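About Soltance

We teach robot hands to deal with small, awkward things.

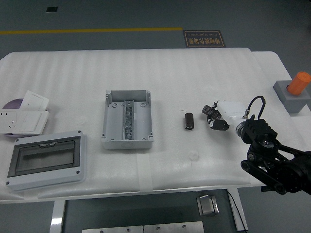

Most of what we do comes down to electrical hardware: switch plates, junction boxes, terminal blocks, capacitors, the bits and pieces that somebody at a bench has been picking up and fitting by hand for as long as there have been benches. They are a lovely problem. A capacitor is small, round and easy to knock over, a switch plate is flat and gives you almost nothing to get hold of, and a box with a rail down the middle wants to be gripped by the walls. We think about this sort of thing far more than is healthy, and we enjoy it enormously!

Soltance was started by Marichka Zhuravel and Severyn Demchenko, who met while working on packing lines and kept ending up in the same argument about fingers. Marichka wanted more joints, Severyn wanted fewer. Our first hand, the Zirkine, came out of that argument, and they still haven't settled it (ask either of them, but leave yourself plenty of time).

What we offer

The Zirkine kit is a jointed hand, a wrist mount, a control box and the software to run them. It goes on the end of an arm you already have, or we can supply the arm as well. The grip force on each finger is set on a scale from 0 to 255, and you can change it halfway through a movement, so a hand can close gently on a part and then hold it firmly once it's lifted.

Along with the kit comes Trarkell, our library of ready-made grasps. It has 41 part families in it at the moment, from wall sockets to enclosure covers, and it gets bigger every time a customer sends us a box of something new. Please do send us boxes. We love opening them.

We also run a trial service. You post us your parts, we put them on a padded table in front of an arm, and you get back the recordings, the settings and a plain written report of what the hand managed and what it dropped. A normal trial is 2,000 picks. For very small parts we go up to 3,000, as the odd failures are hard to spot in a short run. If we think a simple two-finger gripper would suit you better, the report will say so.

Where we are

Our workshop is on the ground floor of the Zawadzka building, through the blue door and past the bicycle racks. The kettle is on from half past eight. Visitors are welcome to bring parts along and try the controls themselves, and our next round of open mornings is in February. Write to Marichka about trials and visits, and to Severyn about anything with a cable coming out of it.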